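Section 4. Mounting the Pallow Wall Shelf

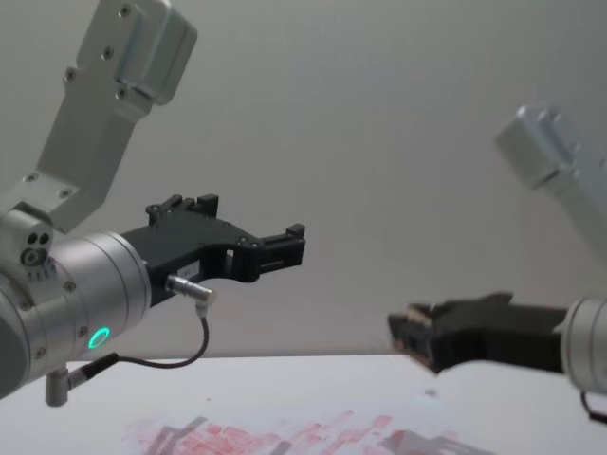 Before drilling, confirm that the wall can support the shelf and its intended load. The Pallow shelf is rated for 30 pounds when both brackets are fixed to studs. Check each bracket for bends or burrs and set aside any that is damaged. Brackets in this guide are light gray aluminum with a matte surface, and should be wiped only with a soft, damp cloth.

1. Mark the shelf height on the wall in pencil.
2. Locate two studs and mark the center of each.
3. Hold the first bracket against the wall and mark the screw holes.
4. Drill the pilot holes and drive the screws by hand.
5. Repeat for the second bracket, checking with a level.

Note: Allow 10 inches of clearance above the shelf.

Caution: Do not drill near electrical outlets or water pipes.

For replacement screws, request part 579.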